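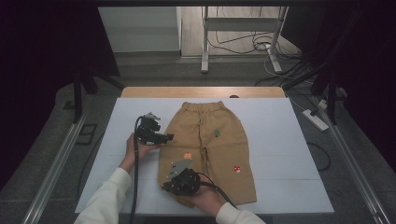
Children's pants on the folding table at Brukico. The folder works with a gripper in each hand.

Work > Features > Automation

Teaching the Fold

Thursday, July 18, 2019

The returns room at Brukico opens at seven. Clothes that customers send back arrive in gray sacks, and until this spring every piece was checked, folded and bagged by hand. Most still are. At one table, though, the folders now work with tools in their hands, and each fold they make is recorded.

The company sells children's clothing by mail. In a slow week the room handles 718 pieces a day, and in a busy one 878. Folding is the part that wears people down. The motion is small and the table is never quite the right height. Folders in their second or third year talk about their thumbs the way runners talk about their knees.

Brukico signed on with Bidenik, a small automation firm, to find out whether a machine could take over the plain folding. Bidenik's engineers began by asking the folders to do the job with grippers, so that a robot with the same kind of fingers could later learn from the recordings. The folders are paid their normal rate for this, plus a small amount per shift. They rotate through the table in pairs.

The first week was slow going. A person folding pants feels for the seam and smooths the cloth with a palm. With grippers there is no palm. Folders had to learn to pick a spot, close on it, lift and carry, and they had to think about steps they had stopped noticing years ago. Several said it was like writing with the wrong hand. One asked to be taken off the rotation and was.

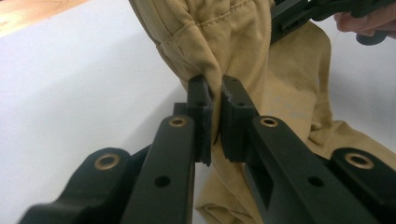

Pay was the first thing the folders raised when the project was announced, and it is still what they bring up most. The old system set a target of 200 folded pieces a shift, with a bonus above that. At the recording table the target is 100, and there is no bonus. The folders argued that a person should not lose money for doing slower work the company had asked for, and the shift supplement came out of that talk. Anyone who has watched the jaws close on a thick bunch of khaki below a stitched hem, with the cloth creasing down into the pinch, can see why the number had to drop. A bunch like that has to be laid out smooth again before it can be bagged.

The second question was about jobs. Brukico has put in writing that no folder will be let go through the end of next year. Beyond that it has made no promise. Managers say the checking work will stay with people, because stains, loose buttons and pulled threads are hard to catch and no two are alike. Folders who want to move to checking can train for it in July, on paid time. More than half have signed up.

Some of the older staff have been through this before. They worked at Niazi, the laundry across the river, when it put in its sheet-folding line. The line did what it was supposed to do. It also set the pace for everyone who fed it, and that is the part they remember. They have asked that the speed of any robot at Brukico be set by the people beside it, and the request is now a line in the draft agreement — the wording is still being argued over.

No robot has folded anything for a customer yet. Bidenik plans a first trial at its own shop in Gillesia, using returned stock that can't be resold. Until then the sacks keep coming in at seven, and the rotation for next week is taped to the door.

Related stories
Who Sets the Pace on a Shared Line?
Night Shift at the Gillesia Sorting Depot
What a Piece Rate Pays For
Sore Hands: A Guide for Garment Workers

Contact the editors | Copyright 2019 | Back to top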